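Why People Skip the Back Cover: Reading Habits in the Dinsa Student Library
Project report, Igor Hubáček and Svatopluk Vondráček

Background

Our library at Dinsa got a donation of 700 paperbacks in February and hardly any of them went out. Librarian asked our class to find out how students pick a book when no teacher has told them to. We took it as our term project. First plan was to look at genres but that got too big so we cut it down to covers and blurbs.

What we did

Short paper survey, handed out at lunch and at the end of study hall. 85 went out, 50 came back filled in. Two questions on the front, the rest on the back, which was a mistake (see Problems). Svatopluk also sat near the new shelf for a few afternoons and wrote down what people did with a book once they had it in their hand. No names taken.

We also tried a shelf test. Same shelf, same books, but in the second week we turned a row of them face out. The Zurnmont branch let us borrow their wire stands for it.
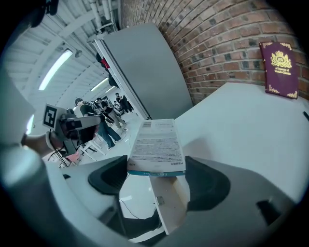

Blurb length came up far more than we expected. Students told us they turn a book over, see how much text there is, and decide right then if they're going to read any of it. A white back cover with dense rows of small dark print, the barcode in a corner and a teal-blue band along the edge is the sort of layout where the eye has nowhere to land. One person wrote "looks like homework" on the survey. Short blurbs with some space around them did better in the comments, even when the book itself was long. A quote from a reviewer didn't seem to matter much to anyone.

Results

Most of the people who filled in the survey said the front cover is the first thing they check, then thickness. The blurb came after that. A friend recomending it beat everything else, by a lot. The face-out row got picked up more than the spine-out rows, but we can't say it got borrowed more, the checkout system (Bridetti) only gives totals by month.

Problems

Back page of the survey got left blank by a bunch of people. Should of used one side. The observation notes are only Svatopluk's and he wrote them fast, some lines we couldnt read later. Also the stands had to go back early so the second week was short.

What we'd change

Ask teachers too. Run the shelf test for longer and keep our own checkout tally. Maybe try handwritten cards with one line from a student, the Pridine bookstore does this and the cards look easy to make. Igor has a draft of the card, it still needs the librarians ok.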